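Subject: Re: [utach-reuse] White desk with hutch, drawer does not close well
From: Henok Woldemariam

Bethel Nigatu wrote:
> Hello Henok, I am interested in the white desk for my daughter's room.
> Before I ask my brother for his van, can you tell me if the hutch comes
> off, and is the glass in the door whole? Also, you wrote that one drawer
> "needs attention." What kind of attention?
> Bethel

Dear Bethel, dear all,

Thank you for the fast answer. The hutch comes off, yes. It is held to the desk with five screws from behind, and two people can lift it without much trouble. The glass in the small door is whole. It is the frosted kind, so you do not see what is inside the cabinet.

About the drawer: it closes, but the last part you must push with your hip. I believe one runner was mounted a little too low when we moved here from Garon. I wanted to repair it in December and I did not find the time. The screws are ordinary ones, and I have emptied the drawer already, so you can look at the runner when you come.
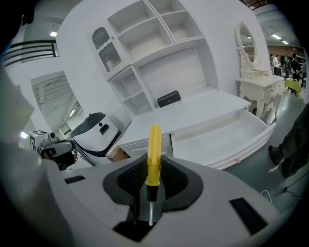
The desk and hutch, with the right drawer pulled out. Yellow screwdriver in front.

The desk top has some light marks from a lamp — you will notice them only from the side. The molding on the drawer fronts is complete. The small black box and the cardboard box under the desk are not part of the offer, please leave them with me.

I paid 67 for it at the Wiveck sale and I ask nothing now, only that it goes down the stairs in one trip or two. The stairs are narrow at the second turn, so I recommend to take the hutch off first and to remove the drawers.

I am at home after 5 in the evening. If Bethel decides against it, the next person on the list is welcome to write to me.

With kind regards,
Henok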